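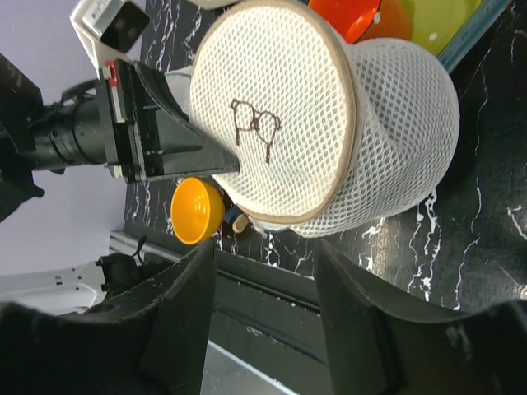
Forums | Members | New Posts | Search | Log In

Boards > Robot Learning > Teleop and Demonstrations > Zipping a mesh laundry bag, two arms

Print this thread | E-mail this thread

gantry_goat
Posted 2024-07-22

I'm on a contract with Eltora, recording demos by remote control. Two arms, leader/follower, wrist cameras. The task is closing the zipper on a mesh laundry bag. Plan says 175 demos, then train, then everybody is impressed. I've finished 134 and I'm not impressed. By hand it's a four-second job. By remote I spend most of the episode trying to get hold of the fabric, and the policy is supposed to learn from that? Has anyone gotten a bag like this past the demo video stage?

mtejada_shop
Aurelio Tejada here, I did a season of garment stuff at Ritura. Short answer, no. We got a policy that closed the zipper if the bag was lying the way it lay in the demos. Turn the bag around and it pinched air. Mesh is worse than solid cloth because the wrist camera sees the table through the holes.

kestrel88
Counterpoint. 134 demos by one operator can beat a pile of mixed ones. What kills these sets is people changing technique halfway. Pick one grip and stick to it. I hold the tape end with one arm and leave the other parked close by until I need it.

gantry_goat
That's more or less what I do. The trouble is getting there. 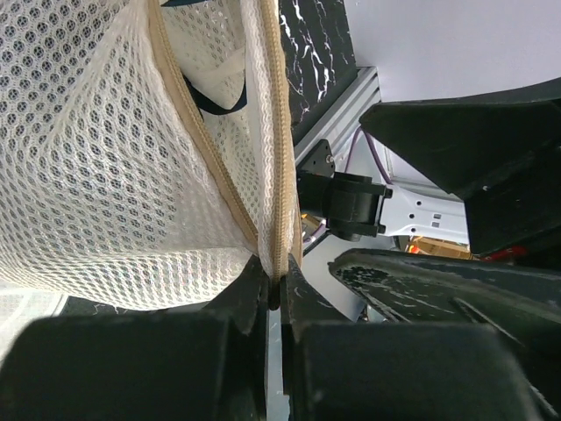 Once the tips have closed on the tape I can work. Before that it's guessing, because I get no feel through the leader arms at all. I go by the wrist view and hope I've got tape and a bit of the mesh edge and not a whole fold of the side. If I'm wrong I back off and try again, and now there's a retry in the data.

kestrel88
Keep the retries. Seriously. A policy that has never seen a miss has no idea what to do after one.

mtejada_shop
I've heard that for years and I'd like to see the comparison. Ours learned to retry when it didn't need to. It would have the tape, let go, and grab it again. Lovely to watch with a customer in the room.

paulik_r
Why remote control for this? If the arms can be back-driven, take hold of them and move them by hand. You feel the cloth tug. We did it that way on the Marín line and the motions came out much smoother.

gantry_goat
Tried it in March. One person can't steer two arms and open and close two grippers, and my hands were all over the camera view. You had help?

paulik_r
Two of us, yes. And we were loading trays, I'll give you that. No cloth.

gantry_goat
So, not the same job.

kestrel88
What's the success number they want?

gantry_goat
Nobody has written one down. The Tramura people advertise 2,269 episodes for their folding set and still don't say how often the thing works on a shirt it hasn't met. I'll finish the 175, then run 100 trials with the bag dropped any old way, and post the count whatever it is. My bet is under half.

mtejada_shop
Under a third. Drop it zipper side down for a few of them.

Print this thread | E-mail this thread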